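What I Learned From Sorting My Junk for 30 Days

Project report, Intro to Design Research

Why I picked this

My desk drawer is a disaster and has been since middle school. So when we got the assignment to study an everyday habit, I figured I'd study my own mess (and maybe get a clean drawer out of it!). My question was pretty simple: does splitting up a storage space make people put things back, or do they just make the same mess in smaller pieces?

How I set it up

I asked 5 people in my dorm to let me look at one messy spot in their room. Everybody got the same deal. I counted every loose item at the start, they sorted it however they wanted, and then I came back at the end of the month and looked at what had moved. All together we started with 183 items, mostly pens, chargers, hair ties, coins, and so many mystery keys. I also asked each person to write a line in a notebook any time they couldn't find something. Two people were great about this. The rest of us (me included, I was my own extra test case) forgot a lot, so the notebook part is weaker than I wanted.

I also read up a little on dividers before we started. There's a small shop near campus called Candadel that sells desk stuff, and I spent way too long in there looking at the different layouts. Most of them are plain grids. Some have slanted walls and odd-shaped sections, and I got really curious about whether a weird shape makes you think harder about what goes where.
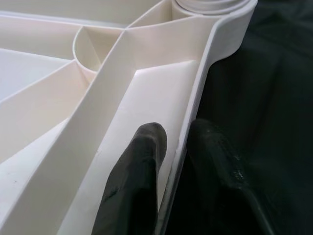

What happened

The first week was beautiful. Everyone sent me proud photos, and I thought I was going to have the easiest report in the class. Then midterms hit. By the second visit, the things people used every day were still in their spots, but anything they used once a week had started drifting. Chargers were the worst. They're long and floppy and they don't care about your categories.

The part I didn't expect was the "whatever" section. Every single person ended up with one, even the ones who swore they wouldn't. And the people who planned one from day one had neater spaces at the end than the people who tried to give everything a home. I think having a place to be lazy takes the pressure off.

Odd-shaped sections got mixed reviews. One person loved them for small stuff, and another said she kept losing erasers in the corners. I'd want a lot more people before saying anything about that.

What I'd change

I would run it longer and skip midterms, or at least start after them. I'd also swap the notebook for a quick text every night, which I think people would answer. And I would weigh the stuff people threw out, because the trash bags from the first day were huge and I have no numbers for that at all.

My own drawer is still sorted, except for the keys. I don't know what any of them open.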